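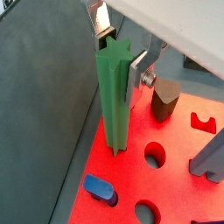 Okay, trip thread! We booked the Pamura sailing for July, the all-LGBT one that Skirura runs, and my inbox is full of questions so I'm putting it all in one place.

Price first. We paid a 500 dollar deposit each and the rest is due when you get your cabin number. There's a 116 dollar port fee on top that shows up very late in the checkout, so look out for it.

Cabins: inside ones are almost gone. My wife and I got a balcony on the quiet side (splurge, no regrets) and the booking form let us both tick "wife" without a fuss. Small thing, but I've had hotels call us sisters three times this year!

The boat takes 434 guests, so way smaller than that monster ship we did out of Florida. I'm hoping that means you see the same faces at breakfast and get to know people. 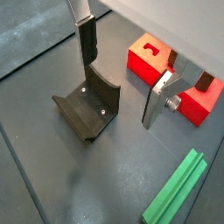 Fistberg replied that the small ships are lovely but the women's meetups fill up on day one, so sign up before you unpack. Doing that — thank you!!

Shore days: I want the Mwaipopo beach walk and the drag brunch in port, and they're on the same morning. Of course they are. My wife votes brunch. I'm still sulking.

If you're coming solo, ask about the roommate match. You fill in a short form (bedtime, snoring, how you feel about karaoke) and skip the single supplement, which was 205 dollars when I looked. 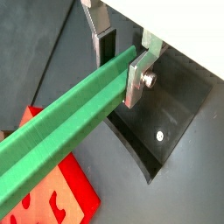

PACKING, PART ONE

White outfit for the deck party, something with sequins, flat shoes for the beach walk I am still fighting for. Part two once I find my suitcase.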